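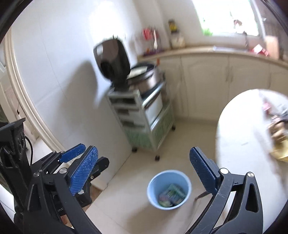

Chapter 7: Who Cleans the Room?

I got my first hotel job one June at the Stula, a beach resort with 258 rooms, and I figured guests would judge us by the view. Nope! They wrote to us about housekeeping, over and over. A light blue wastebasket with crumpled packaging still in it, standing on a tiled floor, can sour a whole check-in (I've read the letters). So in this chapter I'll follow one room from checkout to the next arrival, and we'll work out what that costs.

We use cookies to improve your visit. Accept | Settings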